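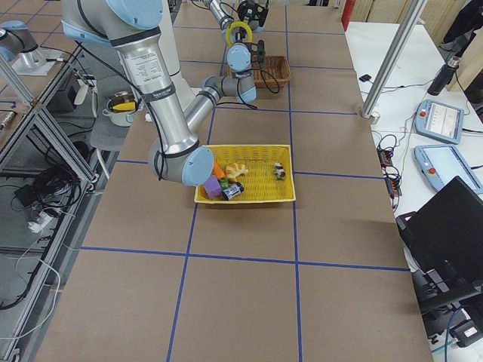
The Gesance Table Kit is a sorting and pick-and-place course for school robotics classes, clubs and first-year college project teams that already have an arm to work with. It comes as a roll of brown paper, tape, baskets, a bag of mixed objects and a printed course book. The tabletop is covered in the paper and marked off with blue tape into rectangles, and every exercise in the book is written against that grid. Students start by moving one object out of the yellow basket and into the brown wicker one, then work up to sorting a whole basket by size and softness. The objects are mixed on purpose - a foam block, a plush toy and a small black-and-white cow all need a different grip.

The kit doesn't include an arm, a gripper or a controller. It has been used with industrial arms and with desktop arms, and the book gives distances in grid squares so that a class with a short arm can use the near half of the table and skip the rest.

## What's in the box

- Brown paper on a roll, enough to cover a large table three times
- Blue tape, 2 rolls
- Yellow plastic basket, mesh sides
- Brown wicker basket
- Bag of 26 objects (foam blocks, toys, soft toys, cans)
- Course book, 72 pages, spiral bound
- Score sheets for the Storneck round (see below)

Cans ship empty. Fill them with rice or sand if you want a weight test. The book has a page on this.

## The course

There are eight units. The first two are done with the pendant and need no code. Unit 3 brings in saved positions, and from Unit 4 on students write a program in whatever language their arm uses. The book gives the steps in plain words and leaves the code to the class.

Unit 6 is the one most groups get stuck on. It asks for a pick from a full basket, where objects lean on each other and a toy may be standing upright behind a block. Plan on two class periods for it, or three if the group is new to grippers.

Units 7 and 8 are open projects. Georgiev High School has run Unit 8 as a team project for the last few terms, and their rule sheet is printed at the back of the book with their permission.

## The Storneck round

Storneck is a small club competition that uses this kit as its standard table. Teams get one practice run and one scored run. Points are given for objects that end up in the wicker basket, and taken off for anything dropped on the paper outside it. A dropped object stays where it landed until the run is over. Club kits and competition kits are the same, so there is nothing extra to buy.

## Setting up

Use a flat table that doesn't rock. Lay the paper with the curl facing down and tape the long edges first, then run the lengthwise strips, then the crosswise ones. Pull the paper tight before the last edge or it will bunch up under the gripper. Two students can do it in half a class period.

Keep laptops and pendants on a separate side table, within reach of the person running the arm. Follow your arm maker's safety rules and your school's own rules about who stands where. The course book assumes an adult is in the room for every run.

## Care and spares

The paper will last a term with normal use. Replace it when the tape starts to lift or when students can't tell old pencil marks from new ones. Baskets wipe clean with a damp cloth - the wicker one shouldn't be soaked. Object bags, baskets, paper and tape are all sold separately. The course book can be bought on its own as well.

## Ordering

Price: $77 per kit, shipping not included. Schools can pay by purchase order. Kits ship from our Manden warehouse, and orders for more than ten kits may go out in two lots.

The current course book is the third printing, May 2023. Older books work with the same kit, but Unit 5 has been rewritten and the page numbers no longer match. If your class has a mix of printings, email us for the Unit 5 pages as a PDF. There is no charge for the file.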